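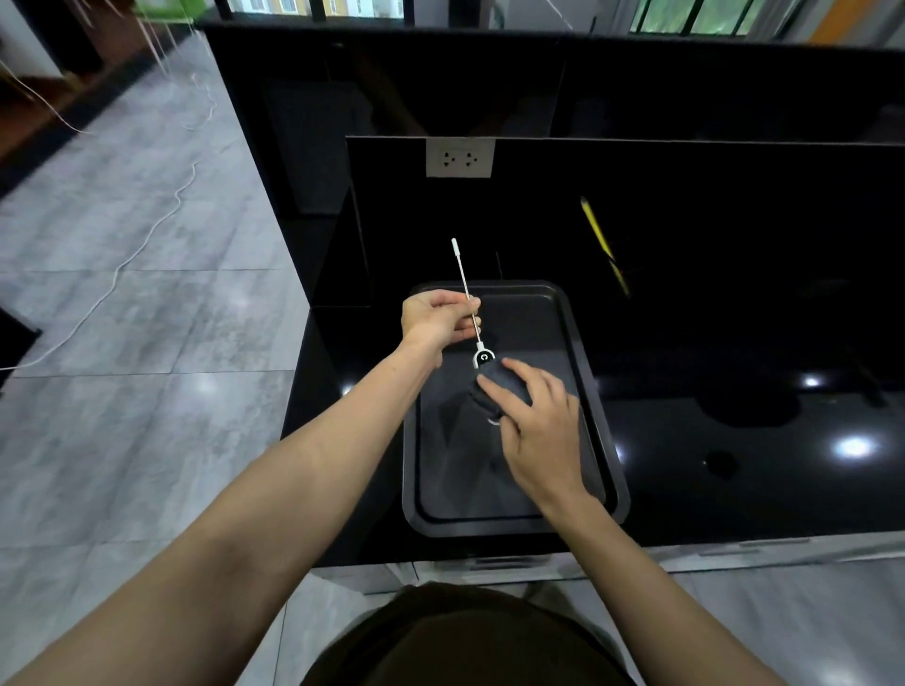
*Both hands at work over the tray, one of them on a dark grey pouch.*

**Tray-first learning** is a method for teaching robots kitchen chores from recordings of people, filmed from roughly head height. It was set out by Thirumalai Gounder and Cường Trình in a report dated 2020-12-03, and grew out of the Sestilano project, which had until then been chiefly known for dropping spoons.

## Method

A person handles small household objects above a tray on a worktop. The recording is cut into short pieces, and each piece is labelled by what the hands are doing, with the name of the object left out. The Flaltley set, the first made this way, holds 880 pieces from 12 kitchens. The tray gives the software a fixed border, and software is fond of borders.
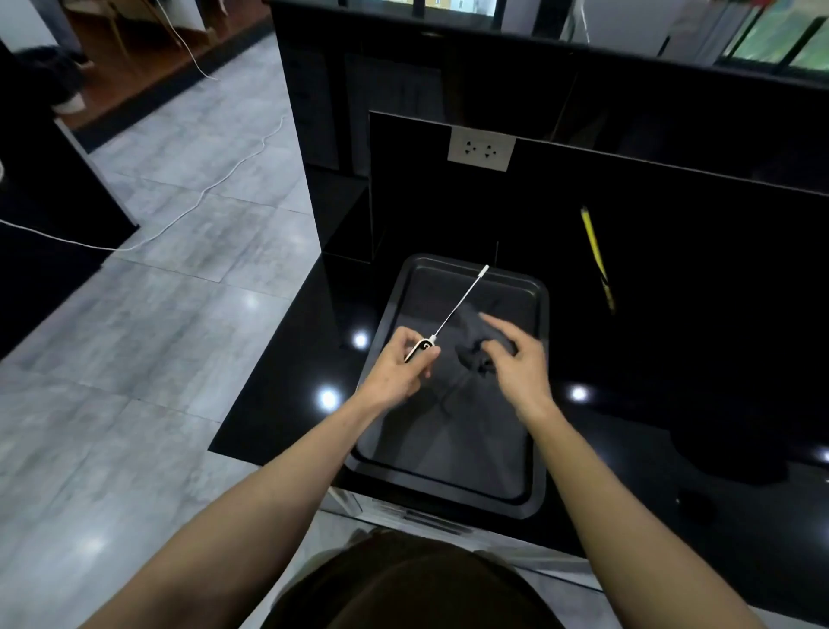 **Why leave out the object names?** The authors found that a model given the names leaned on them, and then had no idea how to hold anything it had not been introduced to.

## Results

On the Prirulgate test, which asks a robot arm to pick up 30 unfamiliar items, the method beat the group's earlier system on cloth and on thin, stiff things. It did no better on bags. A later run of 235 trials, finished in April, gave the same picture, bags included. Shetty, the rival method, handles bags well and is defeated by cardboard.
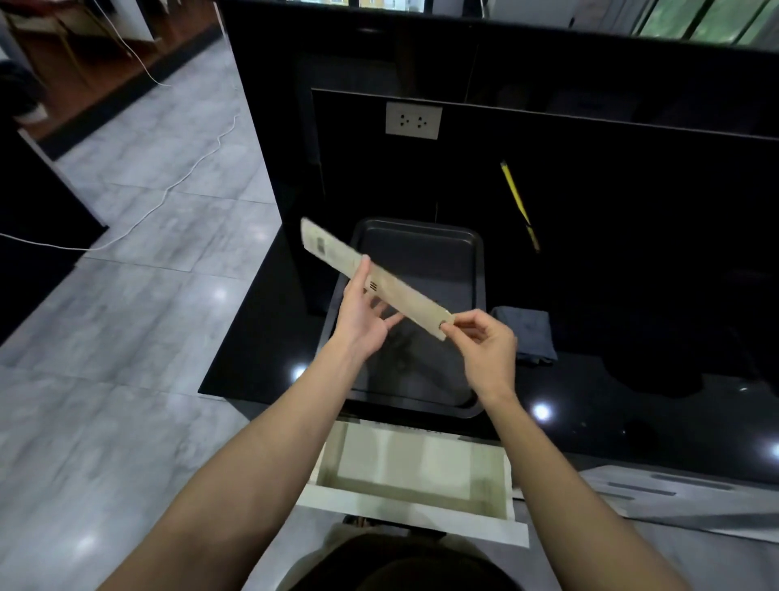

*A long strip of beige cardboard held in both hands above the tray.*

## Criticism

Reviewers have noted that few real kitchens keep a tray under everything. The authors replied that more of them should.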